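Leave the cables outside

There is a fashion among people who build robots at home for hiding the wiring. I think it is a mistake, at least for the first year of a build, and I say so as someone who spent a winter doing it.

My first arm had every lead run through the links. It looked very tidy. When a wire broke inside the elbow I had to take off the wrist, the forearm and the joint plate to reach it, and then put them all back in the right order. I did that more than once. The parts list for that arm had 479 lines and I came to know most of them by touch.

The usual argument for internal wiring is that loose cable snags. It does. But a snag outside the arm can be seen and dealt with in a minute. A wire rubbing against an edge inside a tube gives no sign until a motor starts missing commands, and then you will blame the motor, the driver board and your own code before you think of the wire. I lost an evening's work to 704 error messages that all came from one bad lead.

The Breneo kit, which a few of us at the Fiscombe workshop have built, comes with covers for all of this. The manual tells you to fit them before you power up. I would leave them in the box. Run the leads outside with a generous loop at each joint, move the arm through its full reach by hand, and see where the slack goes. Trim nothing until you have done that.

The second complaint is that a machine with its cables showing is not fit to be in a house. I have more sympathy with this one, as a kitchen is shared and other people need the sink. Cable on the floor is a trip hazard and should be kept to the side where people don't walk. Power should be kept well back from water. These are matters of where things are put, and covers on the arm do nothing for either.

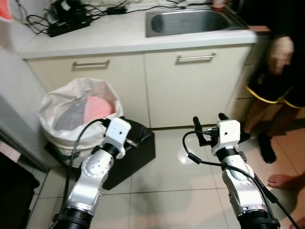
Fiscombe, October

Two arms make the case more strongly than one. With a pair, each has its own reach and its own loops, and the trouble comes in the space between them. A cable draped down the outer side of each arm keeps most of that space clear. A loop that swings inwards across the floor is the one to watch, and you can only watch it if it is on show.

I will grant that a finished machine should be tidied. If you have run the same job 1000 times without touching the wiring, fit the covers and enjoy them. Few home builds get that far. Most are changed every week, with a new gripper or a longer lead, and each change is quicker when the old cable can be unplugged without tools.

My own covers are still on the shelf above the bench, and I have no plans to fit them this year.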